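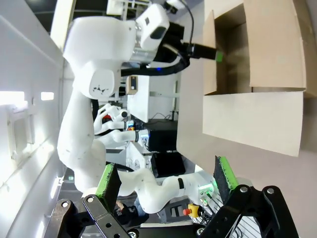

About Brurker

We write the software that sits between a robot's cameras and its joints: perception, grasp planning, and the control loop that ties them together. Cardboard boxes are our favourite problem at the moment. Flaps bend, they hide what's inside, and no two open quite the same way (we love them for it!).

Remigiusz Stępień started Brurker with a planner called Luvau, which now picks from 400 candidate paths every time an arm reaches into a box.
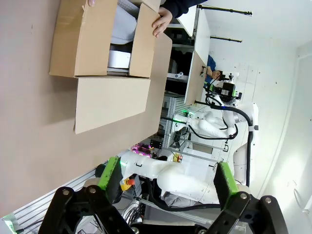 Our test suite, Lutden, has 259 packing and unpacking tasks in it, and we add more whenever something surprises us. Come and see us – we're always happy to talk planners.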